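**Gripper comparison, progress to end of January**

Work this month covered the second half of the fingertip trial. The target was 500 grasp recordings with the hand-held gripper, split between the Jutton and Drenum tip sets. We have 471 usable. The remainder failed the timestamp check and will be repeated.

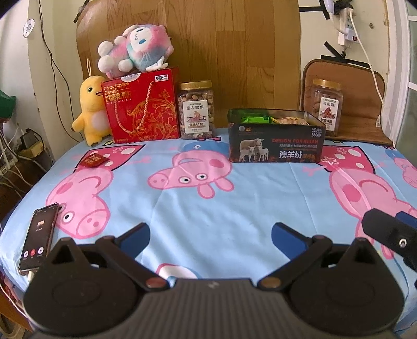 Sikora Applied Handling - Gripper Evaluation Team

Tabletop recordings were made on a patterned cloth, with a phone, plush toys, a gift box and clear jars among the items. The clear jars gave the weakest depth data in both sets. Angled fingers with blue rubber pads closed evenly at low force - no change to the pivot setting is planned.

Open items:

- Repeat the failed recordings, 30 per session at most.
- Replace 3 worn pads before the Flirkham arm tests.
- M. Rutkowska to send the controller latency table by Friday.

Spending is within the approved budget.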